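Handout 3: Sorting the play kitchen box
Early Childhood Materials, October
Instructor: Ferhat Sezer

Read this before the practical. Each pair gets one box of play food and dishes, and you will write a short inventory of it. Box 683 is the one used in the notes below.

Start with material. Play food is mostly plastic or fabric, and many boxes hold both. Fabric pieces go in the left bin because they are washed separately. Hard pieces are wiped down.

Next, sort by what a child would do with the piece: eat it, pour it, cook in it, or serve on it. A bottle is a pouring piece even if nothing comes out of it. Bowls and trays count as serving pieces — pots do not.
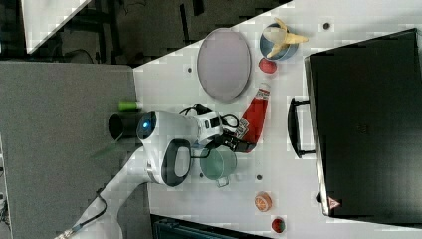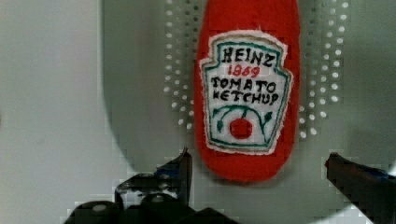

Fig. 1. Ketchup bottle, box 683. First picture: on its side, with the tray, bowl, green pot and play fruit. Second picture: the stitched label up close.

For the inventory, copy any lettering exactly as it appears. The label on the bottle reads HEINZ, 1869, TOMATO KETCHUP, and has a small tomato on a vine under the words. Note how the lettering was made (printed, stitched, molded) and whether the edges of a sewn patch are fraying. Slight fraying is a repair note. A loose patch means the piece comes out of the box.

Write the box number at the top of your sheet. Allow 20 minutes. Sheets go in the Zelenwood tray by the door, and unfinished ones can be handed in at the next session.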